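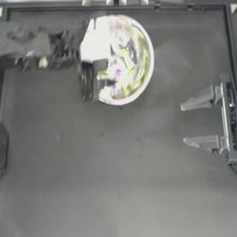
Hiwot Mekonnen wrote back the same evening that the salads were the one part of the lunch she would not let us touch, and could we please tell whoever holds the purse strings that the greens stay.

So I am telling you, and I'm happy to! When we applied to the Planum fund last spring, the salad was a single line near the bottom of the budget, squeezed in between napkins and bus fare, and I remember wondering whether it would survive the first round of cuts. It has done a good deal better than that. Through November we put out a bowl of salad at every Hajji Street lunch, a shredded mix with plenty of pale green in it and a bit of purple for color, and the bowls have been coming back to the kitchen nearly empty. We served 938 lunches over the month (our best yet, though the week before Thanksgiving helped us along), and we ran on 17 serving days, having lost two to the boiler.

A word on the bowls, as you asked where the equipment money went. We went with plain round white ones. Hiwot had argued for them from the beginning, on the grounds that greens look fresher against white and people help themselves to more, and after a month of watching the line go by I have come over to her side. We ordered from Clekness in the end, who were slower than the other supplier but packed everything so well that we didn't lose a single piece. The invoice is in the folder with the others.

Shredding is still where our time goes. Everything is cut the same morning, and we've gotten faster at it, but cabbage is cabbage and on a busy day the prep crew is still at the counter when the doors open. We tried cutting the night before, twice, and the edges browned and Hiwot was not pleased, so we have gone back to mornings. I would like to move part of the unspent transport money over to a second pair of hands for prep, if you are agreeable. It would need your signature before the new year.

Dressing is now set out on the side. The children prefer it that way, and leftover greens keep long enough to go into the next day's soup.

Still to do: the cold storage at Besevex Hall (they have promised us two shelves, and I have promised them soup), and the recipe cards, which are drafted but need a proper read by somebody who can spell vinaigrette.

With thanks as always for your patience and your quick replies.

Filed under: Community Kitchen, Grant Updates
Dec 3, 2008 | 2 min read

Contact the lunch office | © Hajji Street Lunches | Back to top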